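Rello Two-Arm Bench: Build Notes
Section 4. Laundry bag set-up
Rev. 01/04/2021

Do section 3 first (rail, mounts, cable run). Arms bolted down, power OFF until step 3.

1. Purple cable along each forearm, small ties. Leave slack at the elbow. Too tight and it pulls out of the wrist module on a long reach.
2. Basket in back right corner. Spare bags against back wall, to the left. Keep the middle clear.
3. Power on. Load the Jendard profile, file 694. Wait for both arms to home.
4. One mesh bag in the middle of the table. Bring both grippers in slow, tips close together at the bag.
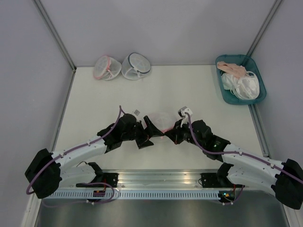 Fig. 4-1. Both grippers at the center bag, spares and basket at the back.

NOTE: White bag on a white table is hard for the wrist modules to pick out. Use the pink trim as your target, works better then the netting.

CAUTION: Hands out of the enclosure any time the arms are live. Stop switch within reach. Tips can bump at full speed, so keep speed at 2 until you trust your numbers.

5. Set right grip to 199. If the bag slips go up a little at a time. Do not go over the Waweru limit on the motor sheet, the gears strip.
6. Right arm holds the bag, opening toward the left arm. Left gripper stays open and waits.

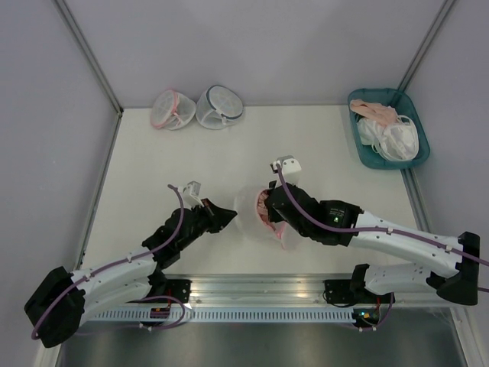

Fig. 4-2. Right gripper holding the bag, pink fabric inside. Left gripper open.

7. Check for fabric hanging out under the jaws. Small bit is ok. A lot, open up and regrip.
8. Save the pose. Bulen board stores up to 1,428 points, after that it overwrites the oldest with no warnng.

NOTE: Arm stops halfway? Check the plug under the mount before you touch the software.

Power off before moving the rail. Folding is section 5.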